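Does the color of a wall change your mood?

2020-04-26

I have now read four articles in two weeks telling me to repaint a room because I'm spending so much time in it. Blue will calm me down. Green will help me focus. Yellow will make me cheerful but also, according to one of them, make babies cry. Red will raise my pulse and make me hungry, so I should keep it out of the bedroom and put it in the dining room, which I don't have.

I went looking for where all this comes from. The longest of the four had a link at the bottom marked "study." It went to a page on the site of Gredance, who sell paint. The page said 143 people had been asked how they felt in front of different colored cards, and most of them felt "energized" by red. How many is most? It doesn't say. Were they asked before or after someone told them what red is supposed to do? It doesn't say that either. The link for further reading went to the color chart.

I wrote to them in March and asked for the numbers. I got a coupon.

To be fair, I do think color does something. I lived for almost 3 years in an apartment in Villalba with a brown kitchen, brown to the ceiling, and I didn't like being in it. But that kitchen also had one small window, a fridge that hummed and a neighbor who practiced the trumpet on the other side of the wall. If I had painted it pale green I would have had a pale green kitchen with a trumpet. I might have felt better for a week, the way you do after any job that took a whole weekend and hurt your back.

That is my main complaint with the before and after stories. People clear out the junk, wash the windows, buy a new lamp, paint the wall, and then thank the paint.
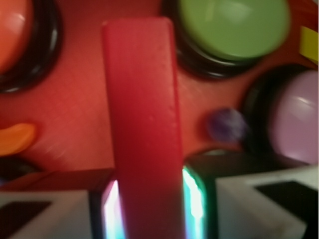

Red on red. My pulse is fine, thanks.

The other thing I don't buy is that "red" is one thing. A deep crimson and a tomato red have the same name and not much else in common. The chart from Wonalmont has a whole page of reds, and a few of them I would call pink or brown. Which one makes me hungry? The articles never say, and I'd guess the writers never asked.

Then there's light. The sample I taped up in the hallway looked one way at breakfast and another way under the bulb at night - same card, same tape. If the color on the wall won't hold still for a day, I don't see how it can be in charge of my moods.

I am going to paint the hallway anyway. It has scuff marks at bag height and it needs it. I picked a gray from Jalgate, number 3711 on the card, on the grounds that it was on sale and I already own the right roller. None of the four articles had anything good to say about gray.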